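Home | Features | Kitchen | Storage | Seasonal | Back issues

Features

The snack basket, reconsidered

Open baskets are taking over from lidded tins and deep cupboards. We looked at what they do well, what they cost and how to stop them turning into a heap.

By Mirjam Gasser

May 2026

Most kitchens have a biscuit problem. A packet gets opened, folded over, pushed to the back of a cupboard and forgotten. A second packet is bought. By October there are three, and two of them have gone soft.

For a long time the usual answer was a tin. Tins keep biscuits crisp and they look good on a shelf, but they hide what is inside, and packets rarely fit them. You have to tip the biscuits out, which means losing the date on the wrapper. Boxed snacks fit even less well.

Open baskets have come back partly for that reason. They hold things in the packaging they were sold in. You can see what you have, and you can lift the whole lot out to wipe the shelf. Granditz, a homeware shop that sold almost none of them five years ago, now gives them a full wall, 14 designs in all, in plastic, wire, willow and felt.

I asked the shop which sold best. The answer was the two dullest: a plastic basket with holes in the sides, and a plain wire mesh one. Both are cheap, both wash easily, and both are about as far from fashionable as a household object can get. I have used one of each at home for most of a year and would buy them again.

Plastic or wire

The plastic kind is the better one for carrying. The rim is rounded, so it doesn't dig into your fingers, and small packets don't slip through the sides. It is light enough for a child to bring to the table. It also stains, particularly if jam is involved, and the paler colours show it first.

Wire is better for standing still. A tall mesh basket keeps boxes on their ends, the way books stand on a shelf, and you can read the fronts through the sides. It scratches soft wood if dragged, so put a cloth or a bit of felt underneath. Thin wrappers sometimes catch on a corner.
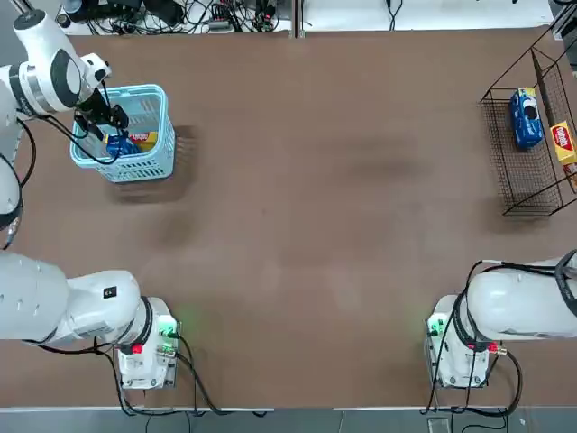

Light blue plastic on one side of the table, dark wire mesh on the other, with blue and yellow packets in both.

Flosedora, which makes storage for small kitchens, sells a wire basket and a plastic one in matching sizes so that the two can sit side by side in a drawer. Its designer told me that people buy the pair and then put the same things in both. She had expected fruit in one and packets in the other. What she found was a basket for the table and a basket for the store cupboard, with the first filled from the second.

That is now how I do it. The wire one lives on the shelf and holds the stock. The plastic one goes out when there are visitors, and whatever comes back goes into the wire one again. It takes a minute, and the packets that have been opened go at the front.

How to fill one

Start with the boxes. They are stiff and will hold the rest up. Stand them against the sides with the printed face outwards, tallest at the back. If a box is too tall for the basket, lay it flat at the bottom and build on top of it.

Soft packets go in next, in the space the boxes leave. Don't press them down. Biscuits break at the bottom of a full basket, and sandwich biscuits go first, the two halves sliding apart. Leave enough room to get your whole hand in. If you have to pull at one packet to free it from another, there is too much in there.

Colour is a help if you let it be one. Snack makers are fond of blue and yellow, and a basket with both in it can be sorted at a glance: blue for sweet, say, and yellow for savoury, if that is how your shopping falls. A household I visited, where the eldest daughter, Delia, does the putting away, sorts by nothing else. She can't be doing with labels. 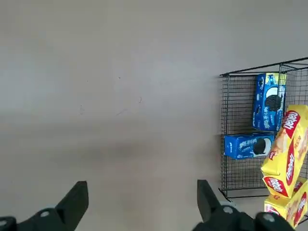 Weight matters more than people expect. Biscuits and crackers are light, but once tins or jars go in as well, a basket on a high shelf becomes awkward to lift down. The wire model I use is rated to 2,000 grams, and I keep well below that. Anything heavier goes on a low shelf or stays out of baskets altogether. A basket of 800 grams can be lifted with one hand, and for a high shelf I would stop there.

Air is the other thing. An open basket does nothing to keep food fresh, so an opened packet needs a clip or a rubber band. I use wooden clothes pegs. Figueiredo makes a steel clip that holds more tightly, but it is strong enough to crush a thin wrapper and whatever is under the fold.

Keeping it clean

Once a month, take everything out. Check the dates, shake the crumbs into the sink and wash the basket in warm water with a little washing-up liquid. An old toothbrush will get into the holes in the plastic and the corners of the mesh. Dry wire at once with a tea towel and stand it upside down for an hour. The coating chips sooner or later, usually at a joint, and the metal under it will rust if it is put away damp.

Wipe the shelf too while it is clear. Crumbs fall straight through mesh, and a sheet of greaseproof paper cut to size saves a lot of scrubbing. Change it when you wash the basket.

Replace the plastic one when the rim cracks. Mine has lasted well so far, apart from a pink patch near one handle that I have given up on.

Related features
A drawer for tea towels
Bread bins: wood, enamel or none
What to keep on the top shelf
Lunch boxes that close, page 72 of our last print issue

Contact the features desk | Subscriptions | Copyright and reprints | Back to top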